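Lists > teleop-collect > Archive > 2021 > Thread view

Re: Paper bag packing, how many and how varied?

From: Gifty Ayaaba
To: teleop-collect
Date: September 5, 2021

Print this message | E-mail this message

Mac an tSaoi wrote:

> We are about to start on the grocery bag task with two arms and I would
> like to hear from anyone who has already done it. Three things mainly.
> First, how many episodes did you need before the policy did anything
> sensible with the bag? Second, do you keep the clutter on the table or
> clear it? Third, do you throw out episodes where the operator fumbles
> the grasp and has to try again? Our operators are split on the last one
> and I have to write something in the instructions before October.

We started the bag task in the spring, so I can answer most of this, with the warning that our setup may not match yours.

On the number: our set stands at 3351 episodes, but I would not aim for that. A good part of it came from a period when all the operators did the task in nearly the same way, with the bag in the same spot and opened to the same width. The policy trained on that part looked fine until somebody moved the bag a hand's width to the left. We then asked for more spread in where things start, and the next batch, much smaller, did more for us than the earlier one. If I were starting again I would collect a few hundred, train, watch it fail, and collect the next few hundred with those failures in mind.

On the bag itself: it is the hard part of the task. A rigid box is the same box every time, but paper creases, and the rim sits differently each time you stand the bag up. One corner will be up and the side next to it will be sagging. Our first instructions told operators to straighten the bag before each episode, and that was a mistake. Leave the rim as it falls, as long as there is an opening the item can go through. We replace the bag after every 20 episodes. Some people here wanted to keep each one until it tore, but a very soft bag folds over as soon as a finger touches it, and we were getting mostly that.

We have the left arm see to the bag and the right arm fetch the item. Some operators swap when the item is on the left, and we let them, but they have to mark it in the log. Mixed episodes with no mark were a nuisance to sort out later. 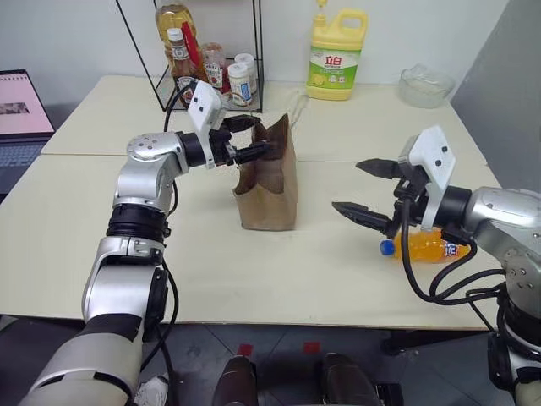 Left gripper at the rim of the bag, right gripper open, orange soda lying on the table.

As for clutter, we keep it. The rack of sauces, the soap and the bowl stay at the back of the table and are not part of the task in most sessions. The Drelier people clear everything except the bag and the target item, and they tell me their training is quicker, which I believe. Ours has to run on tables that other people use, so we want the policy to see bottles it should leave alone. We do shift things between sessions. If the rack never moves, the policy will use it as a landmark, and then you find out on the day it is missing.

Bottles are best started in more than one pose. We ask for half the episodes standing and half on their side, with the cap pointing a different way each time. A bottle on its side is harder for the operator because the fingers have to come down either side of it and it can roll. Expect the first day of those to be slow.

On fumbles, keep them. Our rule is that a missed grasp stays in if the operator recovers without touching the table by hand. We tag it "retry" and carry on. When we trained without the retries, the arm would close on nothing, lift, and carry nothing to the bag with great care. With them in, it goes back for a second attempt a fair share of the time. What we do throw out:

- episodes where a cable catches on an item and drags it
- episodes where the operator stops for more than a few seconds to talk or think
- episodes where the bag falls over and is stood up again by hand

The cables deserve a line of their own in your instructions. Ours hang in loops at the wrist and will rest on the table when the arm is low. We have tried clips at 2 points along the forearm and it helped, though if you pull the loop too tight the wrist cannot turn fully. I would check this before every session – it takes a minute and has saved us whole afternoons.

Labels for the episodes are short. We write the item, the starting pose, which arm picked it, and retry or no retry. We used to have a free text box as well. Operators either left it blank or wrote "ok", so I took it out.

I can share the instruction sheet if it is useful. It was written for the Pandier rig, so the part on homing the arms will need changing. The Mitau group have their own version with a longer section on soft packaging, and they may be willing to pass it on if you ask on this list.

One question back to you. Are you recording the gripper opening as a command or as a measured value? We recorded only the command for the first 3000 episodes and I regret it, as the two are quite different once the fingers are holding something.

Gifty

More in this thread
Paper bag packing, how many and how varied? (Mac an tSaoi)
Re: Paper bag packing, how many and how varied? (this message)

Recent on this list
Gripper finger pads wearing unevenly
Operator breaks and session length
Clock drift between wrist and head cameras
Naming of episodes across sites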